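Call for participants: people who will watch robot runs and tell us we're wrong

Irkstead Robotics Safety Group, Lirstead site. Posted Jul 28, 2022

Our arm controller passed 367 simulated tabletop tasks in a row. Then the same controller, on the real arm at Lirstead, pushed its gripper straight down through a cardboard carton and carried on until the joint limits tripped. The log says "task complete". We would like to know how many of the other passes mean as little as that one.

The supplier of the scoring software, Namboodiri, tells us the fault lies in our contact settings. It may do. We have heard that before, about a different fault, and we are no longer willing to let one program mark another program's work.

So we want 20 people to watch recorded simulator runs, household rooms mostly, and write down what they think went wrong and when. You will not be shown the software's score until you have handed in your own.

You should be over 18, able to look at a screen for two hours with breaks, and stubborn. No robotics background needed. If you have worked with machine guarding, accident reports or insurance claims, say so. Anyone who has worked for Namboodiri or on the Jarnell controller can't take part.

There are two sessions, both in the Lirstead office. Travel is paid and lunch is provided. You will not be near a moving arm at any point.

We don't promise the study will make the robot safer. It may only show that our tests were poor, and we will publish that if so.

To apply, write a few lines to Volker Engelhardt at the Lirstead office about a time you doubted a test result. No CVs please. 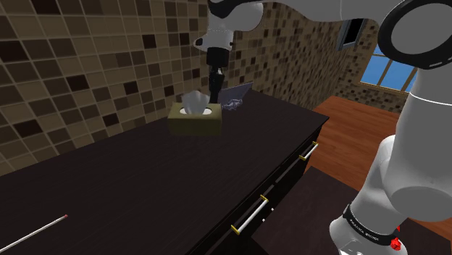

Simulator view: gripper above the dresser, near the tissue box.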